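Start and end states: notes on our folding protocol, revision 4

I have been rewriting the garment section of our handling protocol this February, and most of the changes concern how an episode begins and ends. The fold itself takes up less than a page. The rest is definitions.

The work is done with hand-held two-finger grippers, in ordinary bedrooms, on whatever surface the household has. Black knitwear on a pink blanket:
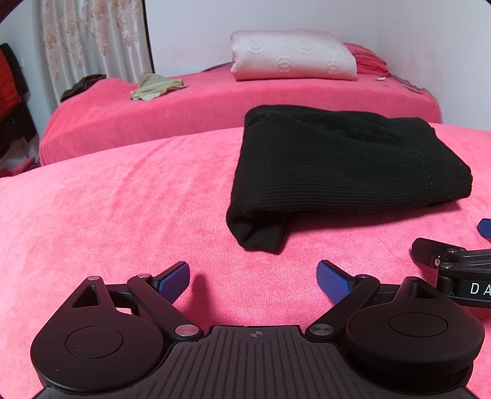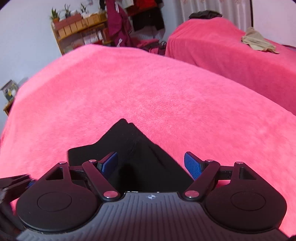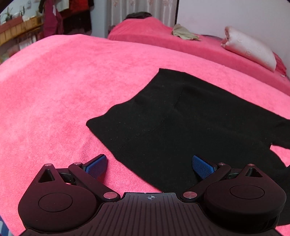 The old text said an episode starts "when the garment is ready" and stops "when folding is complete." Two people reading that will produce two different datasets. Dörte Rothe checked a batch of 240 episodes against it and sent back a list of disagreements longer than the protocol. Her main complaint was that she could not fail anything. There was no wording to fail it against.

Revision 4 replaces both phrases.

Start state. The garment lies entirely on the work surface. No part of it is held. Both fingers are open and clear of the fabric, with the gap between the pads visible to the wrist camera. The operator holds this position for 2 seconds before moving. A pad resting on the garment is not a valid start, even if it is applying no force.

End state. The garment has been released, the fingers are open, and the gripper has withdrawn far enough that the whole fold is in view. Hold again for 2 seconds. If the fold springs open during the hold, the episode is kept and labeled as a failure. Do not reach back in and fix it. An unrecorded correction between episodes is acceptable. A correction after the end hold, inside the same recording, makes the label wrong.

I had some resistance on the failure rule. Kobe Mulder runs the Jiminano sessions and would prefer to discard those episodes, on the grounds that operators feel penalized for them. I understand the point, and the operator scorecard no longer shows the failure count. The episodes stay.

Surface. The old rule required a flat, rigid table. We dropped it. People fold clothes on beds, and a mattress gives under the fingertips in a way a table does not, so training only on tables leaves out a contact condition the policy will certainly meet. The replacement rule is that the surface must support the garment without anyone holding it, and must differ from the garment in color enough for an annotator to trace the outline. Dark on dark is rejected at setup. Deep pile is allowed, but write it in the surface field, because it changes how far the pads have to press before they get under an edge. "Bed" alone is not a sufficient entry. "Bed, fleece, deep pile" is.

Background. Leave it alone. An earlier draft from the Stollard group asked for other clothing and bedding to be removed from view. I took that out. The requirement now covers privacy only: no faces, no readable mail, no screens. Laundry and furniture may stay where they are, provided they are not within reach of the fingers on the work surface.

Second gripper. When an episode is one-handed, the idle gripper may be parked on the same surface. It must not touch the garment, and it must not be moved between the start hold and the end hold. If it is picked up, the episode becomes two-handed and has to be logged that way from the beginning.

Pads. Inspect before each session and wipe with a dry, lint-free cloth. Dark knits show lint and fleece sheds it, and a loaded texture grips differently from a clean one. Around 40 episodes between wipes seems workable on fleece. I have no good number for cotton sheets yet. If a pad is replaced partway through a session, close the session and open a new one, and repeat the finger-width calibration before recording.

Naming. One garment, one identifier, for the whole session. Rarent files currently reuse an identifier whenever the garment type matches, so two pairs of black leggings become one object. That has to stop before the next merge. I will send the people affected a script that finds the collisions, but it cannot split them, and somebody will need to go through those by hand.

Still open: whether turning a garment over counts as part of the fold or as a separate task. The Zürcher notes treat it as separate, and I lean the same way, but our existing labels do not, and relabeling is slow work. Until it is settled, record the turn inside the episode and add the "flip" tag. Comments on that point are welcome before I freeze the text. Comments on the length of the hold have been received.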